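Hand Build, Unit 4: Simulating the Grasp Before You Close the Fingers
Workshop course, Tetteh shared workshop
Notes by Naa Aidoo, with corrections from Demetrio Marín

Where we are

By now each pair should have a printed palm, four fingers and a thumb, all strung and moving freely by hand. If a finger still sticks at the middle joint, go back to the Unit 3 sheet and sand the pin holes before you do anything in software. A sticky joint will not show up in the simulator and you will waste an evening looking for a fault in your code.

This unit covers the step between a hand that moves and a hand that picks something up. You will load the hand model into Rakier, place it next to an object, and work out the pose it should be in just before the fingers close. We call this the pre-grasp.

Why the pre-grasp gets its own unit

Most failed grasps in the December group were lost before any finger moved. The hand came in too high, or the thumb hit the object on the way. Kwabena Amoah went through the logs from that group and sorted 911 simulated attempts by cause. The largest pile was bad approach. Grip force was well down the list, even though that is what everyone wanted to tune. 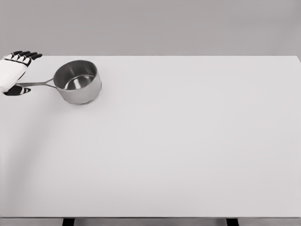

The practice object is a saucepan, and the target is the handle. A handle is long, thin and flat, so it is easy to straddle and hard to hold. The fingers go over the top and the thumb goes underneath, with the handle passing between them. Leave clearance on both sides. If any part of the hand is already touching at this point, the pan will shift when the fingers start to close and your numbers will be off.

Keep the table bare apart from the pan. You can add clutter in Unit 6.

Setting it up

Open the starter file and check the units first. The palm was drawn in millimeters and Rakier works in meters. If the hand does not appear, zoom a long way out before you report a bug.

Load the pan and let it settle on the tabletop with the hand well out of the way. Objects are dropped in very slightly above the surface and need a moment to come to rest. Save the settled state and start every run from it.

Bring the hand in along the line of the handle. Stop when the handle is between the fingers and thumb. Record the wrist position and all the joint angles in your build log, then close the fingers slowly and watch which one makes contact first.

Do this 12 times with small changes to the wrist height. Change one thing per run. Write down the failures in the same detail as the ones that hold.

Contact settings

The default friction in Rakier is too generous. With it, almost any pose will lift the pan, and then nothing works on the bench. Use the lower value in the starter file and leave it alone until Ama Abubakari has checked your log.

The collision shapes are simpler than what you see on screen. Turn on the collision view at least once and look at the thumb. Its shape is a little fatter than the printed part, so contact below the handle will come early.

If two runs from the same saved state give different results, set the random seed. The course uses 2841 so that we can compare logs between pairs.

Moving to the bench

Do not connect the servos until your pre-grasp works in simulation from at least 2 wrist heights. Delali Antwi keeps the bench supply and will ask to see the log. Set the current limit before you plug in the hand, and keep your own fingers out of the palm while it is powered. The tendon line will cut you.

Expect the real hand to close less evenly than the model. The tendons stretch and the springs are not matched. Note the difference for each finger and bring the figures to the next session, where we will put the correction into the controller.

For next time

Finish the run log, retension the index finger if it lags, and read the Unit 5 sheet as far as the wiring table. Bring the small hex keys.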